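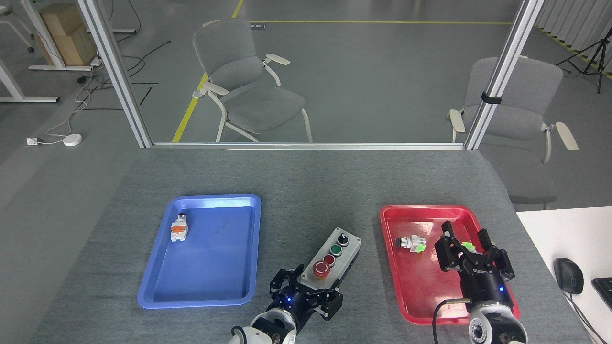
*The gray control box between the blue tray and the red tray, with a loose push-button part in each.*

# Control box and trays, Flidthorpe

5 April 2019

This page is about the Jaltby control box, the four-control version we keep on the bench at Flidthorpe. It covers the box itself and the switch parts that go with it. Wiring is dealt with on another page.

The box has a rotary selector switch, a green push button, a red push button and an emergency stop, all in one line. Jozef De Haan drew up the layout, and he wanted the stop at the near end so that a hand coming from the chair meets it first. The selector went to the far end — it gets turned once at the start of a job and then left alone.

Both trays are the same rounded shape with a raised rim. We bought them from Mernine under order number 204, and the color is the only thing we go by when sorting. Parts with the red button go in the blue tray. Parts with the green contact block go in the red tray. People ask why the colors are not matched up. The habit was already in place when Peiyu Shen took over the bench, and she left it that way.

The trays mark easily. The floor of the blue one is scuffed, and the red one is glossy enough to throw back the light, so small parts are easier to find in the blue.

The gray fabric stays on the table all year. Screws don't roll far on it, and a part put down on its side tends to stay there. It needs brushing now and then, more so in August when the windows are open.

## Second view
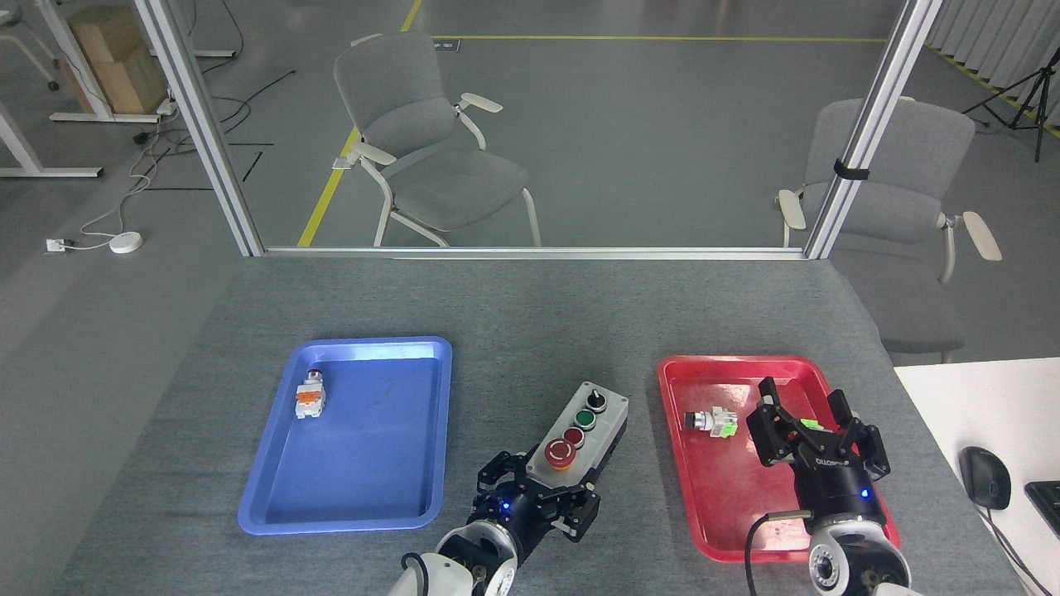
## Notes on the parts

The loose parts are kept whole, with the button head still on the body. If you take one apart to look at the contacts, put it back together before it goes in a tray.

Please don't move parts from one tray to the other. If a part doesn't belong in either, put it on the shelf marked Inga, which is where the odd sizes are kept.

Questions about the box go to Jozef. For trays and spare buttons, ask Peiyu.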